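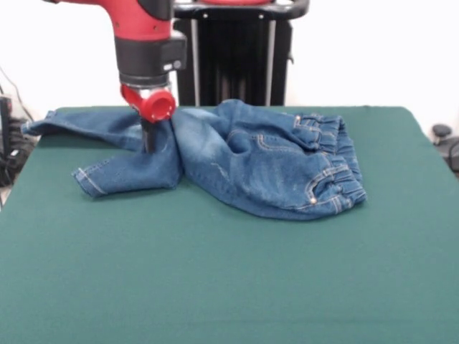 サイト内検索 キーワードを入力 検索

生活と衣服 第4章　デニムを読む、デニムをたたむ
3月更新　文・Zübeyde Kırmızıgül

ジーンズほど、置いただけで多くを語ってくれる服はなかなかありません。ウエストにゴムの入った一本を、くしゃっと台の上に放り出してみましょう。ひだの寄ったウエスト、ねじれた脚、もものあたりの白っぽい擦れ。しわだらけのままでも、縫い目を目でたどれば、どちらが前でどちらが後ろか、ちゃんと見分けられます。この章では、その「見分ける」ところから始めて、きれいにたたむところまで進みます。手を動かす章ですから、ぜひ自分のジーンズを一本、机に出してから読んでください！

4.1　縫い目は地図になる

デニムの縫い目には、生地と違う色の糸がよく使われます。青い布に黄褐色の糸、という組み合わせはその代表です。飾りのように見えますが、たたむときには頼もしい目印になります。後ろポケットのふちを走る二本の線、その上を横切るヨークの切り替え線。このヨークが見えていれば、そこは後ろ身頃です。

ヨークというのは、腰の丸みに合わせて後ろ身頃の上部に入れる切り替え布のことです。平らな布を立体の体に沿わせる工夫で、私はここがジーンズでいちばん面白い部分だと思っています（授業でこの話を始めると、たいてい時間が足りなくなります）。

ポケット口の端の小さな金具はリベットといいます。力のかかる角を留めて、ほつれを防ぎます。指でさわってみると、そこだけ布が重なって厚くなっているのがわかるでしょう。

4.2　ゴム入りウエストの扱い

ウエスト全体にギャザーの寄った型は、はき心地が楽なかわりに、たたむときに少しくせがあります。ゴムが縮もうとするので、ウエスト側の幅が腰まわりより狭くなり、すぐ下の布が波打つのです。

無理に引っぱって平らにする必要はありません。ゴムは縮んだままにして、腰から下だけを手のひらで外へなでます。これだけで見違えるほど形が整います。ベルト通しが折れ込んでいたら、起こしておきましょう。

4.3　ねじれをほどく順序

丸まったジーンズを前にすると、つい裾から引っぱりたくなります。けれども股の部分に布が集まって山になっているときは、裾を引くほどしわが深くなることがあります。次の順で試してください。

1　ウエストの両端を持ち、軽く持ち上げて振る。
2　台に置き、股の山を指先で押さえて低くならす。
3　折れ返った脚を、股に近いほうから裾へ向かって開く。
4　左右の裾の縫い目をそろえる。
5　縦に半分に重ね、裾からウエストへ三つ折りにする。

3がうまくいくと、あとは驚くほど速く進みます。フェルトのような起毛した台では布がすべりにくく、片手で押さえてもう片方の手でのばす動きがやりやすくなります。つるつるした机しかないときは、タオルを一枚敷いてみてください。

実習　重さと厚みを比べる

家にあるジーンズの重さをはかり、たたんだときの厚みと並べて記録しましょう。Ataberk Akbulutさんの班では、子ども用の一本が208グラム、大人用の一本が500グラムでした。重いほど厚くなると予想した人が多かったのですが、折る回数を変えると結果が入れかわり、教室はたいへんな騒ぎになりました。

記録用紙には次のことを書きます。
・重さ（グラム）
・ウエストの型（ゴム、ボタン、その両方）
・縫い糸の色
・たたんだ回数と厚み

話し合ってみよう

もものあたりの色落ちは、はいているうちにできたものでしょうか、それとも加工でしょうか。色の境目や左右のそろい方を手がかりに、考えを出し合ってください。答えが割れたら、次の4.4「色落ちのしくみ」を読む前に、それぞれの理由をノートに書きとめておきましょう。

当サイトではCookieを使用しています。　同意する　設定を変更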